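Talking racks and ramps with Buppha Wongsuwan

Nov 21, 2008

Caught Buppha Wongsuwan between two meetings and a puncture. She has been chasing the Tallar bridge ramp for most of three years now, and since July she's also been the person people email when the Flunier lane path floods. We had half an hour and a pot of tea. Notes typed up same evening so forgive the spelling.

First thing I asked about was the ramp. Is it happening?

"Yes. Well, the drawings are happening," she said. "They've gone from a 1 in 8 slope, which was silly, to something you could push a loaded bike up without swearing. But it still has the hairpin at the bottom and I can't get a cargo bike round it. I took one down there and showed them. We had to lift the back end."

And the steps stay?

"Steps stay, with a wheel channel. The channel is too close to the wall so your pedal hits. Same mistake as at the station. I sent them measurements."
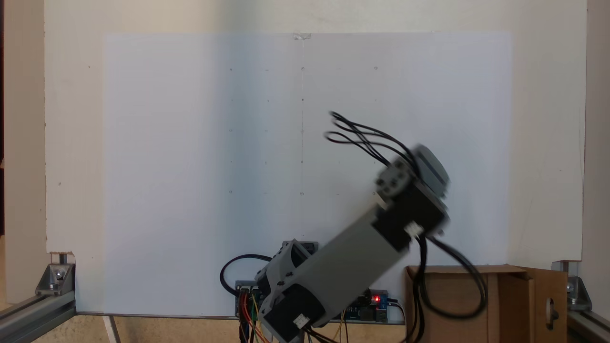 The petition closed at 3,169 names, and she's pleased with that, more than she lets on. Most came from people who drive over the bridge and see cyclists walking along the narrow curb. "A man stopped his van to sign. He said he was sick of worrying he'd clip somebody. Fair enough."

Moved on to Zirkside. Regular readers will know the story – painted lane, parked cars, more paint, same cars. There are meant to be posts going in along the school stretch. Buppha has seen a list of 22 posts with spacing wide enough to park a small hatchback between each pair.

"I asked if they could just move them closer. The answer was that the spacing comes from a different road. I said, well this one's a different road from that one." She laughed at this for quite a while.

Aigars Sproģis turned up about then, late, wet, with his front light still flashing. He runs the Bite rides, the short ones that start at the library and end somewhere with cake. I asked him if new riders use the Zirkside lane.

"Some do. I take them round the back way by the allotments," he said. "It's longer but nobody beeps. When they've done it six or seven times I ask if they want to try the main road, and mostly they say no thanks."

Buppha doesn't like that answer and said so. Her view is that if the rides all go the back way the lane looks empty and then it gets taken out. Aigars says he isn't going to use beginners to make a point. They have clearly had this one before.

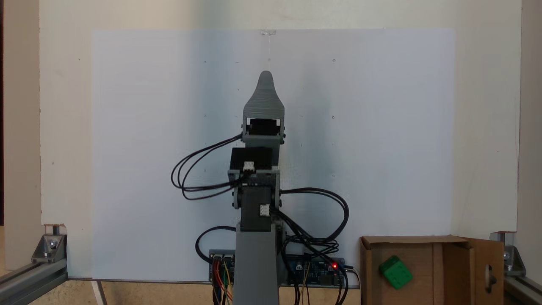 Then lighting. The path behind Flunier lane has 6 lamps and only half of them work. Aigars reported them in the summer and got a reference number. Reported them again, got a second reference number. "I could start a collection," he said.

Does either of them think the money will last past the spring? Buppha does, just. She says the ramp is in this year's budget and it would be more trouble to take it out than to build it. Aigars shrugged. He'd spend it on the surface of the old rail path first, where the tree roots are comming through. "You can feel every one of them in your teeth."

Last question, what should readers do. "Write about one thing," Buppha said. "One corner, one post, one lamp. Say where it is. They can lose a letter about cycling in general very easily."

She had to run after that, tire still soft. Aigars finished the tea. Next Bite ride leaves from the library at ten as usual, lights please, and he says the cake place has changed so follow him and dont go to the old one.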